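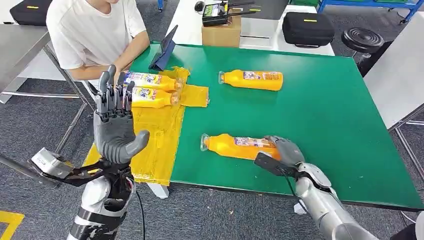
4.3 Greifplanung für liegende Flaschen

Die Greifplanung in Teltunach setzt auf einer Objektliste auf, die das Wahrnehmungsmodul Wunum mit jedem Kamerabild aktualisiert. Für jedes Objekt enthält sie die Lage der Längsachse, die Richtung des Verschlusses und einen Konfidenzwert. Bei rotationssymmetrischen Behältern bleibt der Rollwinkel unbestimmt; er wird in der Planung als freier Parameter behandelt.

Abb. 7: Rechte Hand am Ende einer liegenden Flasche, linke Hand angehoben. Zwei weitere Flaschen liegen auf gelber, durchscheinender Folie, eine vierte oben rechts auf dem Tisch.

Die Anordnung in Abb. 7 enthält zwei Schwierigkeiten für die Segmentierung. Die Folie ist zerknittert und durchscheinend, so dass die Tiefenschätzung in diesem Bereich stark streut. Außerdem überdeckt die linke Hand aus Sicht der Kopfkamera einen Teil des Flaschenpaares. Wunum maskiert die eigenen Gliedmaßen anhand der Gelenkwinkel und des kinematischen Modells, bevor die Segmentierung läuft. Verdeckte Objekte behalten ihre letzte Schätzung, ihre Konfidenz sinkt jedoch mit jedem Bild ohne neue Messung.

Griffkandidaten werden entlang der Längsachse abgetastet. Kandidaten am verschlussfernen Ende erhalten einen Bonus, weil dort der Kappenrand die Finger nicht stört. Liegen zwei Flaschen dicht beieinander, prüft der Planer zusätzlich, ob die Finger zwischen ihnen Platz finden - andernfalls wird die Nachbarflasche zuerst als Ziel gewählt. Die Armzuordnung erfolgt nach Erreichbarkeit. Der nicht beteiligte Arm hält seine Stellung und geht als Hindernis in die Kollisionsprüfung ein.

Personen am Tisch werden als gesperrtes Volumen geführt, das auch den auf der Tischkante liegenden Arm umfasst. Schneidet eine geplante Bahn dieses Volumen, wird sie verworfen. Der Regler Talavera überwacht dieselbe Bedingung während der Ausführung und hält beide Arme an, sobald sie verletzt ist.

Zur Auswertung wurden 773 Griffversuche aufgezeichnet. Davon schlugen 74 fehl, in 44 dieser Fälle lag die Zielflasche auf der Folie. Die Fehler dort gehen überwiegend auf eine zu hoch geschätzte Auflagefläche zurück: Die Finger schließen dann oberhalb der Flaschenachse und rutschen ab.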